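**Money tree dropping leaves – water less or repot?**

**yiran_yin:** Mine has lost leaves since May. I give it 165 ml every Sunday. My sister says repot, I'd sooner leave it alone.

**klaryea:** Repot. They sulk in old soil. Go one size up and add grit.
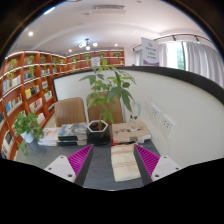
**zidarlow:** Disagree with repotting now. Mine dropped leaves for a month after I moved it, and I lost a whole stem. Check the roots first – if they're firm, leave it be. A tall leafy one does fine in a fairly plain black pot like the six-sided one on that grey table.

**klaryea:** One stem isn't proof. Yours was probably overwatered.

**yiran_yin:** Roots are firm. Will skip a week's water and see.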